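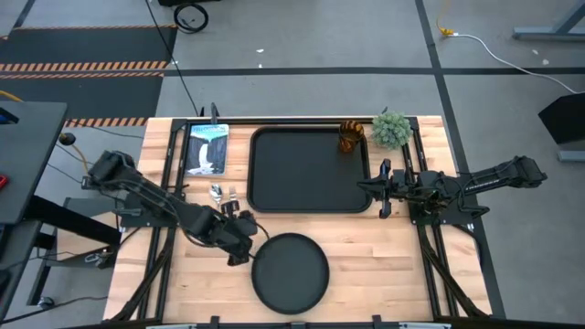 ELNESS, Mon 10 October — The floorball club Lurkard will play in the regional league for the first time this season. The club was started two years ago by parents from the Filali sports hall, and it has now 26 players in the women's team.

The first home match is against Stodico. Entrance is free for children, and adults pay at the door. In July the club held an open training weekend, and several of the new players came to us from there. A collection among the members and local shops brought in 531 euros, which we have used for goalkeeper equipment and league fees.

"We are nervous, but we are ready to play," said Vaida Baranauskienė. "Until now we had only friendly matches, and two of them were cancelled."

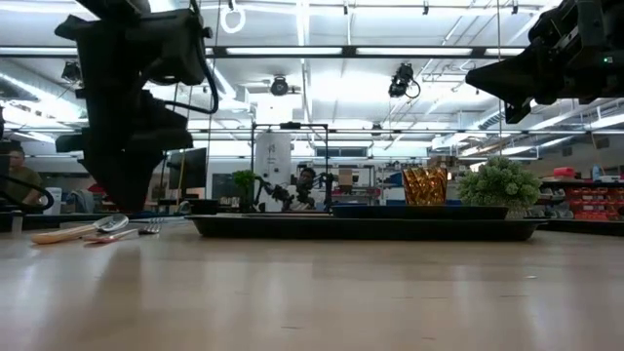

Sheldon Lavoie added that the team still looks for a second goalkeeper — experience is not necessary — and that anybody who is interested can come to the hall before the training and ask for him.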